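Tirnden robotics club thread, week whatever. Typing this on the bus so bear with me

1/ So the fall project is block sorting. All in sim for now. Small cubes go on the low boxes, tall box is the obstacle you have to not hit. Sounds easy. lol

2/ Teams: me + Gifty Ankrah on grasping, Fiifi Ametepe on motion planning, Kristine Lumbao on scoring. Lourenço Moreira does the sim setup and gets yelled at by all of us

3/ First run Monday. 16 tries, arm went straight thru the table on most of them. Turned out somebody had the table height in inches. (me. it was me)

4/ Fixed that. Next problem, the approach. Planner likes swinging in low, which is a great way to knock cubes around. Fiifi added a waypoint up high so it comes down from the top. Slower but way less carnage

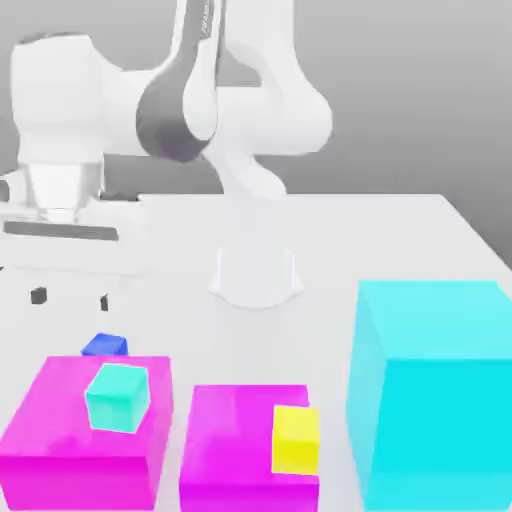

Arm over by the blue cube, fingers open, nothing grabbed. Teal and yellow are up on the pink boxes.

5/ Blue is the one we all hate. It's tucked in behind the box edge so there's not much room for the fingers. Gifty wants to come in at an angle. I want to rotate the wrist first. We have been arguing about this since lunch

6/ Ran a batch overnight on the Nornow machine. 600 episodes, 500 was the plan but I forgot to change the number back. Free data I guess

7/ Best score so far is 691, Kristine's scoring, dont ask me how the penalties work. You lose a ton for touching the tall box. A TON

8/ Mensah team posted theirs already and theyre ahead of us. Not telling you by how much

9/ To do before October demo:
wrist rotation (me)
angled grasp (Gifty, under protest)
random cube colors so it stops caring which one is yellow
readme. somebody. please

10/ Someone asked if we get to try the real arm. Only if the sim runs pass the safety check, and Lourenço is strict about it. So no, not this week

11/ ok my stop. Will post the wrist results tmrw if the batch finishes. Room's open after 4 if anyone wants to come watch it miss
– Amerley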